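When a Robot Arm Does Not Stop in Time
From the Learning Pages of the Brurnville Center for Young Engineers

Robots are machines that can sense, decide and move. Many of them are built in the shape of an arm. They can lift objects, turn them over and set them down again, and they can do this many times in a day without becoming tired. They can also make mistakes. This page explains one mistake that took place at our center, and what was changed afterward.

The arm in our workshop is named Cù. Its task was to reach toward a cup on a table, close its gripper and lift the cup straight up. One Thursday in January, Cù reached for the cup as it had done 267 times before. This time the arm did not slow down. It pushed the cup off the table, and the cup broke on the floor. No one was hurt.

Lụa Kim, who looks after safety in the workshop, pressed the red stop button. The arm then stayed still while the pieces were swept up.

Why did this happen? A robot arm has motors at its joints. Beside each motor is a small sensor that measures how far the joint has turned. The sensor sends this number to a computer through a cable. The computer needs the number to know where the arm is. When the arm comes near an object, the computer tells the motors to slow down.

On that day, one cable had worked itself loose. For 2 seconds, the computer received the same old number again and again. It acted as though the arm was still far from the cup, and so it kept the arm moving at full speed.

Reaching for a cup is harder than it may seem. A person can feel the cup with the fingertips and stop at once. An arm like Cù has to be told how close it is, and the message must be correct. 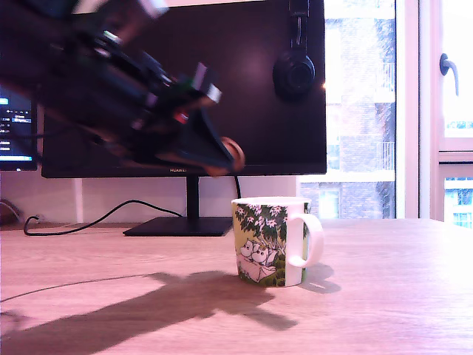 What does an emergency stop button do?
It cuts off the power that makes the robot move, so that the machine comes to a halt even if its computer is giving the wrong orders.

Kazuhiro Noguchi, the engineer who repaired Cù, fastened the loose cable with a clip. He also changed the program. If a sensor now sends exactly the same number for too long while the arm is moving, the computer treats this as a fault and stops the motors. Engineers call this a "fail-safe." It means that when a part breaks, the machine goes to a safe condition by itself.

The arm was tested 30 times at low speed before it was allowed to return to its normal work.

Rules for visitors to the workshop
Stay behind the yellow line when a robot is switched on.
Never reach for something that a robot is about to pick up.
Learn where the stop button is before the lesson begins.
Tell an adult if a robot makes a strange noise or moves in a way you did not expect.

Children under 9 must be accompanied by an adult in the workshop at all times.

Words to know
Gripper: the part of a robot arm that holds things.
Joint: a place where the arm can bend or turn.
Sensor: a part that measures something and reports it to the computer.
Fault: a problem that keeps a machine from working as it should.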